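Visit to the Plometti returns hall, 20 June 2021

Six of us went round the Plometti site, where household goods sent back by customers are checked and repacked. The hall employs 51 people. Kitel put in the first arms last June, and staff were told then that no jobs would go. None have so far, though the work has changed a good deal.

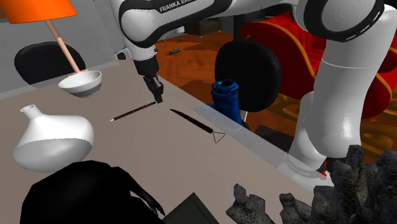
Sorting used to be done standing, at one long bench. Most sorters now sit at a screen, set up each new task in simulation and step in when an arm stops. Our guide said big items were dealt with early on. Thin things lying flat, like the pencil under the gripper and the looped sculpting tool next to it, take more setting up. The line handles almost 500 returns a shift.

Two packers told us their backs were better but the day felt longer. Pay went up for those who took the Pilesano course, 80 hours in all, partly in their own time. The night shift is still waiting for places.

Tea was in the canteen, then the coach back.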